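Grivow 922 Blue Painter's Tape, two-roll pack
Reviewed by Chepkoech Nyamweya
2023-12-06

I bought this tape to mark out sections on a work surface. I did no painting with it until later, and most of this review is about the marking. If you want to know how it handles trim and baseboards, skip to the end, where there is a short part on that.

The pack holds two rolls. Each is listed at 146 feet, and I have not measured that. The first roll lasted from August until late fall with regular use. The cores are plain cardboard with nothing printed on the inside, so once the wrapper is gone there is no way to tell the 922 from the cheaper Grivow tape in the same color. I wrote the number on mine with a marker.

For marking a grid I want tape that goes down in one pull, stays where I put it, and comes up again when I want to shift a line. The 922 does the second of these very well. The first takes some practice. It unrolls with a fair amount of drag, and if you pull a long strip with one hand it wanders. A line that begins straight ends up on a slant before you get to the far side. Anchoring the roll with the other hand helped. Snapping a chalk line first helped more, but I rarely bother.

Repositioning is possible for the first minute or so. After that the adhesive has a good hold, and on paper or cardboard it will bring some of the top layer with it if you pull fast. Pull low and slow, back over itself. On a laminate countertop it came off clean after nine days, and on a varnished shelf it left a faint line that wiped away with a damp cloth.
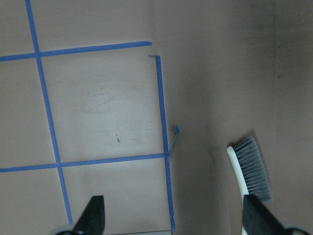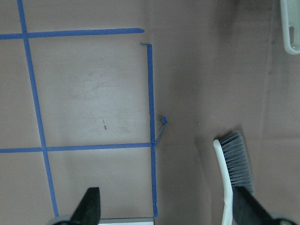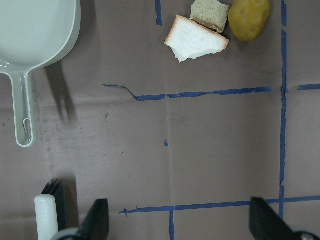
Blue tape laid out in a grid.
Pruterside Bench Notes, Issue 146, page 9

The grid there is a rough one and I left it that way. The upper horizontal strip stops short of the vertical strip to its right, so the big cell is open at that corner, and the top of that vertical strip has a bend in it. I could have gone back and closed the gap. For sorting and setting things down, a gap that size makes no difference, and the cell still reads as a cell. If you are laying out tape for cutting or measuring, you would want to do better than this.

The folded top deserves a word. Grivow's adhesive grabs itself hard. When the free end of a strip flips under, you will not get it apart in one piece, and the choice is to leave the fold or tear the end off and start again. I get a fold in maybe one strip out of every few. The crumpled scrap beside the right-hand line in the first picture shows what a piece of this tape looks like once it has stuck to itself. It is no use for anything after that.

Color is good. The blue stands out on tan and brown, where regular masking tape would disappear. The mint-green scoop in the third picture is easy to tell from the tape as well, and so are the bread and the yellow potato shape. I had tried a green tape from Minja for the same purpose and went back to blue. The Minja is a little thinner and lies flatter at the crossings, and it tears more neatly by hand, but green on green was a nuisance.

Crossings are the weak point of any tape grid. Two layers of the 922 make a ridge you can feel with a fingertip. Light things slid across will sometimes catch on it. Press the crossing down with the back of a spoon and the ridge is less noticeable. Where one strip only butts up to another, trim it with scissors if you can. Tape pushed up against a line tends to bunch, and bunched tape lifts sooner.

Now the painting. I used the second roll on a window frame and one closet door. The edge was sharp on the frame, with two coats of semi-gloss. On the closet door, which has a light wood grain, a little paint crept under in two spots. I took the tape off while the second coat was still tacky, as the wrapper says to.

I ordered from Plurkance, and the box arrived with one roll slightly flattened. It still turned, but it thumped as it unrolled and I had to stop and squeeze it round now and then. Plurkance offered a partial refund and I took it.

Good points: strong color, holds well, lifts clean from hard surfaces.
Bad points: drags coming off the roll, sticks to itself, leaves a ridge where strips cross.

I would buy it again for marking. For paint on anything with grain I would look at a different tape.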